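How I fixed a gripper that wouldn't let go of the washing

Posted 3 February 2022 in Robot Arm Notes

If you've got an arm that folds or sorts clothes, sooner or later it'll pick something up, carry it where it should go, open its fingers and then carry it all the way back again. Mine did this for most of August with a tea towel and I very nearly threw the whole thing in the shed. It's fixable at home with a screwdriver and a bit of patience, so I've written up what I did (mostly so I can find it again when it comes back!).

My setup is a Cadero arm with the Drelura two-finger gripper. Other grippers with hollows or slots near the fingertips can go the same way, so don't stop reading just because yours has a different badge on it.

What the fault looks like

The log says the fingers opened. The fingers really have opened. But the cloth comes up with them, usually hanging off one side, and the arm swings home trailing it like a flag. On a bad day it drags everything else along too. I lost a mug that way, and after that I stopped leaving mugs near it.

I blamed the motor first and spent an evening swapping cables for no good reason. Then Cletus Calloway on the Sfakianakis forum asked if I'd tried it with a wooden block. The block dropped every single time, so the motor was fine. Do the block test before anything else, please, it takes two minutes.

Before you touch anything

Press the stop button, then switch off at the wall and pull the plug. The stop button on its own isn't enough on my arm, it'll still hold its last grip and it pinches like mad. Don't tug the cloth out while it's powered either. I did that once and the arm read the tug as a bump, tried to correct itself and had the skin off my knuckle.

Finding the snag

1. Take the cloth off gently and look for pulled threads.
2. Shine a torch along the inside face of each finger. You're after fluff and any sharp bit of moulding.
3. Run an old pair of tights over the tips. They'll catch on a burr you can't feel with your thumb.
4. Pick the fluff out with a wooden cocktail stick. Metal will scratch.
5. Rub any burr down with very fine sandpaper, a few strokes at a time, and wipe off the dust.

Changing the release

Cleaning got me halfway. The rest was in the settings. My release opened to 30 on the width slider, where 100 is fully open, and I put it up to 37. Then I added a short pause and a small wiggle side to side before the lift. In the Trornunton control software it's under Motion, then After Release. Slow the lift down as well while you're testing. 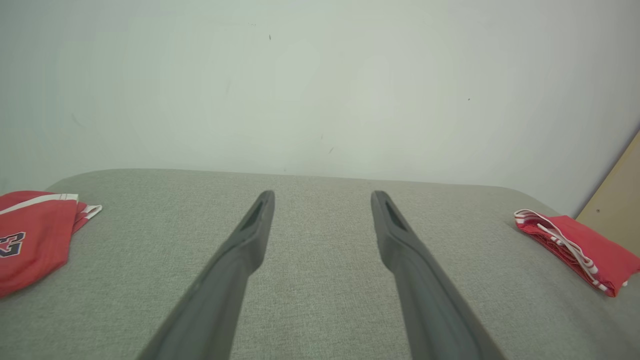
Football kit is my favourite thing to test on now, being slippery in some places and bulky in others. I start with the fingers open over a clear bit of the cushion, with the red shirt on the left and the other red piece on the right, so there's nothing between the tips when I check them. Look at the slots on the inner faces, up near the ends, and keep an eye on those when you try your own. A bunched-up corner with trim on it makes a good first grab, as a thick edge is much fussier than a flat middle.

Do the first few goes at the slowest speed with your hand by the stop button and your sleeves rolled up. If the cloth still comes back with the arm, go up one notch on the width and try again. Don't jump straight to 100 like I did, it just knocks over whatever's next door.

I've done 171 drops since the change and had one snag, on a sock with a loose thread, and I'm blaming the sock. If yours has a rubber tip fitted I'd love to hear how you get on, because I haven't tried those yet. Comments are open below.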